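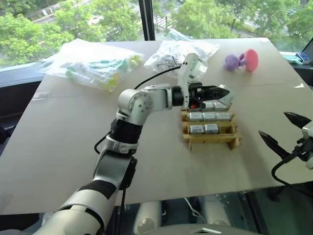

A wide window with green trees outside and a large beige board for a tabletop.

Review: Pasum Household Survey Kit, second edition

I teach an evening course on social inequality for adults, and every April my students do a small study of their own neighborhood. For many years we made the questionnaires ourselves, with bad results. This year the school bought the Pasum Household Survey Kit, and I promised to write down my opinion for the other teachers who are thinking of it.

The kit comes in a flat cardboard box. Inside are 200 printed questionnaires, a manual of 19 chapters, a set of answer cards, and a code for the Hundex program, in which you enter the answers and make tables. The publisher is Cheema. There is also a larger box for universities, which I did not see.

I start with the questionnaire, because it is the best part. It asks for income, schooling, occupation, and who lives in the home, and then it asks people where they would place themselves. I like very much the order. The self-placement question stands before the income question, so people are not yet thinking of their paycheck when they answer. My colleague Ha-rang Ahn used an older edition where it was the other way, and she got almost everyone in the middle. We got many people in the middle also, but with more spread at the lower end.

The answer cards are simple and good. You hand the card to the person and they say a letter, so they do not need to speak their income aloud with the neighbor standing in the hall. Two of my students are shy and they told me the cards made the interviews much easier. The paper of the cards is thin, though. After one month the corners were soft and one card had split in the fold.

Now the occupation codes. The manual gives a long list where each job has a number, and the student must find the right one. It is too long and the order is strange. Home health aide is in one chapter and nursing aide in another, far away. A man who repairs elevators could be in three places. One of my students, Honeylyn Catacutan, cleaned offices for many years before she came to my class, and she noticed that all cleaning work has one single code, but there are eleven codes for managers. She asked in the class who made this list. We spent the rest of the evening on her question and I did not regret it, but a kit about class should have thought of it before us.

The manual itself is written clearly. Chapter 4, on how to ask about money without offending, I would buy separately. Chapter 12, on weighting, is too difficult for beginners and I skipped it. There is a sample data set with 1,593 households from a town they call Desero, and it is useful for practice before your own data arrives. Please notice that the sample has no missing answers. Real people refuse questions all the time, and my students were surprised by their own empty columns.

Hundex works, but slowly. Entering one questionnaire takes a few minutes when you know the keys. The tables are clean and can be printed. You cannot change the names of the groups, so if your class prefers "working class" to "lower middle," you must write it by hand on the printout. I wrote to Cheema about this and received a polite answer that it is planned.

The price is high for an evening school. We divided the cost with the department of geography, and they will use the second half of the questionnaires in the fall. Extra questionnaires are sold only in full packs, and copying them is not allowed by the license.

Would I buy it again? For a group of adults who never did a survey, yes. They asked better questions of their neighbors than with my homemade sheets, and the discussion after was much richer. For a teacher who already has a good questionnaire I see less reason, unless you want the cards and Chapter 4. I give it four of five. The missing point is for the occupation list.

If somebody has made a shorter list of codes that fits with Hundex, please write it in the comments. I would like to have it before the next group begins.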